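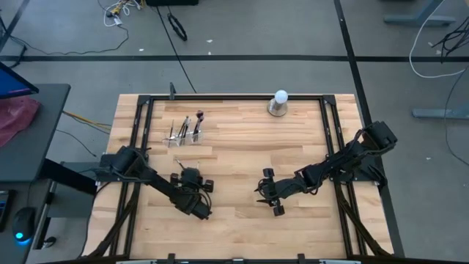

Plenty of people come to me wanting to try a complementary treatment, acupuncture or massage or a herbal tea somebody's sister swears by, and they've already booked before they've worked out what they want from it or what it's going to cost. I'm all for trying things (I have a drawer full of tea to prove it!), but a bit of paperwork first will save you money and grief. So clear yourself a stretch of pale wooden tabletop, get a pen, and set aside an evening for the steps below.

Step 1. Write down the problem in one sentence
Keep it small. "My lower back aches when I get up" is a sentence you can check later, and "I want to feel better" isn't, though I understand the wish. Next to it, give the problem a score from zero to ten as it stands today.

Step 2. List everything you already take
Prescriptions, vitamins, the antacids in your purse, all of it, with the amounts. Some herbs don't mix well with ordinary medicines, St. John's wort being the one most pharmacists will mention first. Take the list to your doctor or pharmacist and ask them to look it over before you add anything new. Don't stop a prescribed medicine on your own to make room for something else, please.

Step 3. Price the whole course
A single visit tells you very little. When I looked into acupuncture at the Fairclough clinic, the full course came to $395, and a similar one at Makora was $180 with fewer visits and a longer drive. Ask about the first-visit fee, the cost of anything they'll want you to buy, and what happens if you cancel. Then call your insurer and ask whether any of it is covered, and write down the name of whoever you spoke to.

Step 4. Check the practitioner
Ask about training, and look up the license if your state requires one. A good practitioner won't mind a bit. If someone promises a cure, or tells you to keep your doctor out of it, go home.

Step 5. Set a stopping point
Choose a date and mark it on the calendar. Score yourself every week in the same way, on good weeks and bad ones. If the number hasn't moved by your date, talk it over with your doctor before paying for more.

Tia Gosling
Updated Oct 2, 2020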